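Reading a Pullholm crew account: what does "share" mean?

Posted by Melahat Gökçe

I'm copying out an old account book from the herring station at Pullholm for our local history group. It covers one season and starts in February. The crew of the Zakaria is listed by name, and next to most of the names is "1 share" or "half share." The total for the boat is 532 barrels. I can't work out whether the men were paid in fish or in money, or why the boat itself has shares written next to it.

Romana Oravec

They were paid in money, but the amount depended on the catch. The station bought the fish, took off what the boat owed for salt, food and rope, and split the rest.
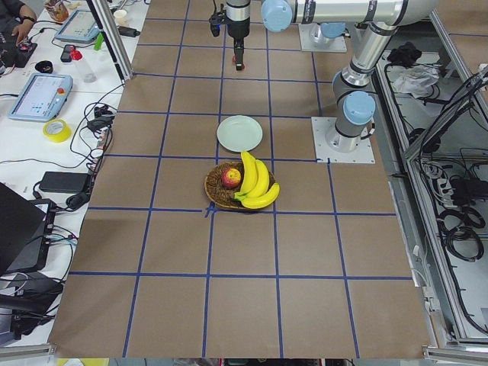 The boat's shares went to whoever owned the hull and the nets. It was normal for the owner to take a large part, because nets wore out fast and had to be replaced. Half shares were usually boys in their first or second season. If it helps, work it through with things on a table. I did that with my niece, and a setup like the one in the photo would do fine: blue tape on brown paper to make squares, one square for each man and several for the boat, then move your counters out from a tray until they're gone. The three bananas and the apple on that one would run out pretty quickly – use dried beans. Then check your result against the payout column. In the Grenora book I worked on, the numbers matched once I took off the salt.

Are the barrels in the total counted before or after salting? After. Fresh fish was measured in baskets at most of these stations, and a barrel in the accounts means one packed and closed for shipping. 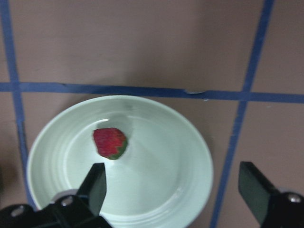 Did the men get their money at the end of each trip? They were paid once, when the season closed. Until then they bought on credit at the station store, and you'll probably find those debts in the back pages.

old_netloft

Agree with most of that. Watch out for page 40 or so onward in these books, the clerk often changes and so do the abbreviations. "Sh." can be share or shilling. My great-grandfather was on the Stostitis and he's down for 1353 in one column, which is definitely not shares. Never did find out what it was.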